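Crop-Share Insurance
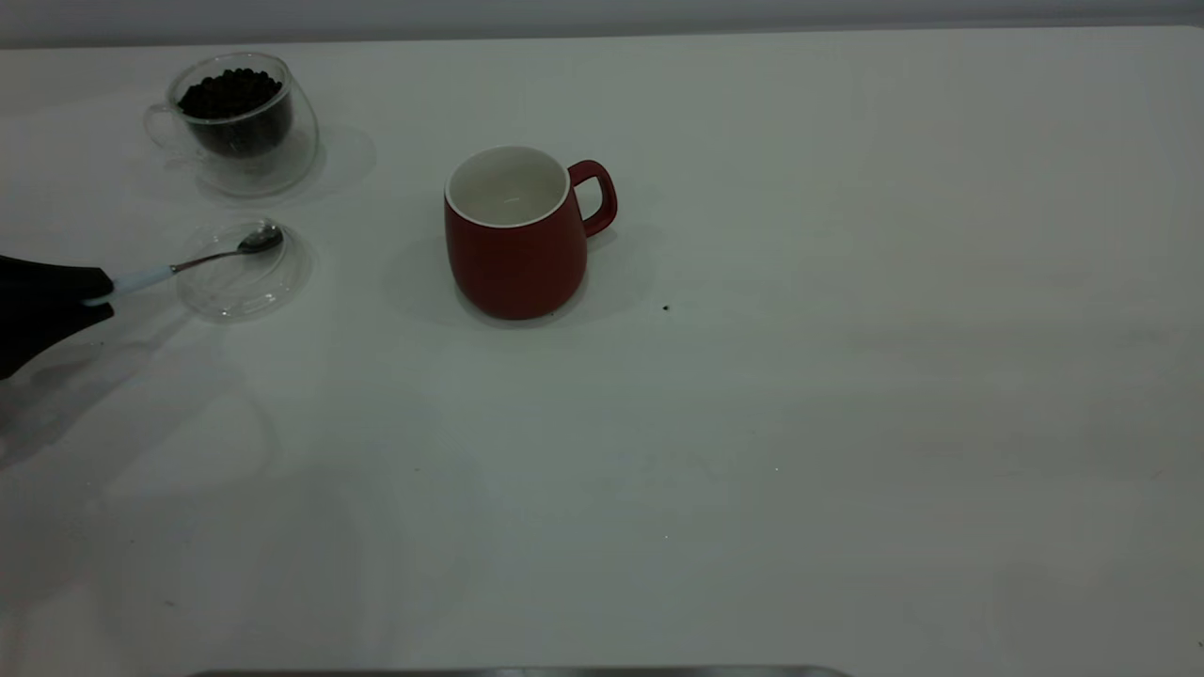
3 min read

Crop-share insurance is a type of farm coverage in which a landowner and a tenant grower insure the same harvest under two linked policies. Each side covers only its own share of the crop, so a loss in one field leads to two separate payments.

The arrangement has a wonderfully long history. A charter from the market town of Hendberg, dated 1281, already describes tenants paying grain into a common store against hail. The modern form grew out of the Jarovness Mutual, whose first 64 members were nearly all orchard keepers!

Most policies pay once the yield drops below 80 percent of the farm's normal harvest. The normal harvest is set from past records, and a new tenant may borrow the landowner's figures for the first 3 seasons. Claims for fall crops are usually filed by the end of September.

One of the most fascinating variations is the Fernlow clause, which lets the two parties trade part of their shares after planting. Insurers long disliked it, as it made premiums hard to set, but it remains popular with fruit growers.

See also: Hail insurance, Lambrakis table, Tenant farming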